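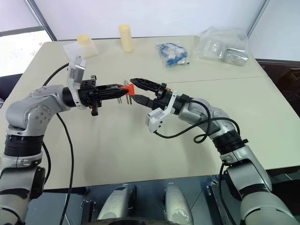
By Karla Zamudio
Contributing writer, Home Workshop

The drawer in my hallway had not closed properly since March. I knew what was in it, more or less. Cables, adapters, spare parts from appliances I no longer own, and a great many little plastic connectors with metal pins that I kept in case one of them turned out to matter. When I finally pulled the whole drawer out and set it on the floor, it weighed more than my cat.

Small electrical parts are hard to store because they are light, odd-shaped and easily mixed up. A connector a person could lose in a coat pocket may be the only thing keeping a lamp or a radio from working. Most households deal with this by dropping everything into one place and shutting the lid.

I took my drawer to Eliseo Ledesma, who runs a repair counter called Doltudow out of the back half of a former shoe store. He has fixed small appliances there for 11 years. His counter is clear except for whatever he is working on, and the wall behind it is all shallow trays.

"People buy the boxes first," he told me. "Then they have a box full of the same mess."

His method starts with bags. Clear zip bags, the small kind, and larger clear ones for anything metal or heavy. One item or one set goes in each bag: the blue cables with the white end pieces that belong to them, the bracket with its own screws. He does not care for labels on the outside until the bag has been used at least once. If he can see what's in it, he leaves it alone.

We sorted my drawer on a folding table, and it took most of an afternoon. By the end I had 71 items worth keeping and a grocery sack of things that were not. The sack had three chargers for phones I gave away, a remote with no back, and a coil of speaker wire that had gone green at one end. Eliseo takes that sort of thing to the county drop-off when he has a full load.

The connectors took the longest. The pins bend easily, and a bent pin is worse than a missing one, as you may not notice until you have pushed it in. Eliseo picks each one up by its plastic body and never by the metal. He turns it so the pins face down, looks along the row at eye level, and only then decides if it is going in a bag. I was grabbing them by whatever end came up first, and he let me do that twice before he said anything.

He also showed me how he stores them once they are sorted. Pieces with exposed pins get pushed into a scrap of foam, then bagged. He uses the dark kind made for electronics when the part is sensitive, and whatever packing foam he has saved for plain power connectors. A bag of loose connectors shaken around in a drawer will bend its own pins over time.

Color is useful up to a point. Orange and red plastic is easy to find on a pale table, and black parts disappear on a dark one, so he works on a light surface. He warned me against trusting color to tell me what fits. Two makers can use the same orange for parts that have nothing to do with each other. He matches by pin count and spacing, and tests against the socket with no force at all and the power unplugged. If it doesn't go, he puts it back.

For the trays, he likes a brand called Joleo, which comes in stacks and has a front lip low enough to see over. I bought two. They cost less than the organizer I had been planning to order, a tall thing from Skakano with 50 drawers, every one of them too narrow for a coiled cable. He has one of those too. It holds his screws.

The hallway drawer closes now. It has the two trays in it, with the bags standing on edge like file folders, cables on the left and connectors on the right. The larger bags with the metal pieces went to the shelf over the washing machine - I haven't needed any of them yet. Last week the kitchen radio quit, and I had the right power cable in my hand before the coffee was done. The radio still doesn't work. Eliseo thinks it is the switch, and I am dropping it off with him in the morning.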